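Undden hand gripper – build notes and data card

12 shares · 3 comments

Undden is a hand-held gripper with a camera, built in a shared workshop by Anselmo Campos, Maite Rivas and Robel Hadgu. This repository holds the printed part files, the wiring list and the first set of recordings.

Build

Print the housing in two halves and sand the seam before gluing. The finger pads are glued last. Keep the cable slack inside the handle – it snags if it runs outside. The Stokari mount takes 16 mm screws; longer ones foul the trigger.

Recordings

1,579 clips, of which 63 are set aside for testing. Clips under two seconds were dropped. Faces are pixelated. Folder names follow the date of recording, and the older October folders use the previous finger shape.

Calibration

Hold the marker card flat and tilt it slowly in front of the camera. Redo this whenever the mount has been taken off. 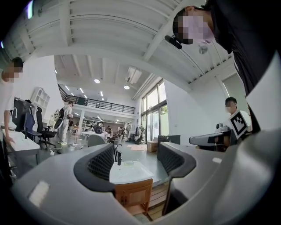

View between the fingers, with the marker card held up on the right.

Known problems

Wide lens bends straight lines near the edges. Correction file still to come.

Last edited May 12, 2020

Related
Igwe trigger spring, version 2
Usico cable list
Stokari mount drawings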